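Gretik hand-held gripper pair, reviewed after a month of use

Posted Jun 14, 2021

We bought the Gretik pair to teach a small two-armed robot household jobs: sorting, packing, putting things back where they belong. You hold one gripper in each hand and do the task yourself, and the recording is what the robot learns from. Before this we used the Granari remote station, which drives the arms from a desk with two joysticks and a foot pedal.

The main difference is speed. With the Granari I managed 15 usable demonstrations in an afternoon, and my neck was sore by the end. With the Gretik I can do that many before morning tea. You can also take it anywhere there's a bit of floor to stand on, so the recordings come from real bedrooms and kitchens and the robot stays at the workshop. 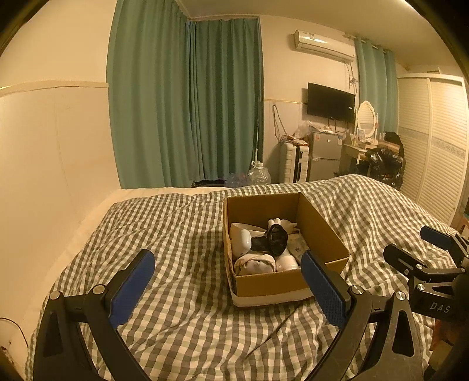 Kravchuk Reviews

Boxes of mixed things are my standard test. A carton sitting on a bed is harder than one on a bench, as the bedding gives way and the box shifts when you lean on a wall of it. Soft pads help a lot. Rolled cloth comes out well if you pinch it near the fold. Smooth rounded things want a slower squeeze, and flat packets standing against the side are still the ones I fumble most.

The fingers open wide enough for anything I'd normally grab with one hand. The trigger is stiff for the first few days and then loosens. My left one developed a click in July last year on the older model, and so far the new one hasn't.

Weight is my main complaint. Long sessions are hard on the wrists, and I now stop after 4 boxes and have a break. The software, Trullanach, is plain but it works. It throws out a recording if it loses track of your hands, which happens mostly when one gripper passes in front of the other - annoying, but better than finding out later.

The pair cost us $2000, and a spare set of pads and cables took the bill a bit higher. The Granari still wins for slow, exact work where you need to see what the real arm can reach. For everyday tidying and packing I'd buy the Gretik again. We have roughly 1000 recordings from it now, and I've only replaced one pad.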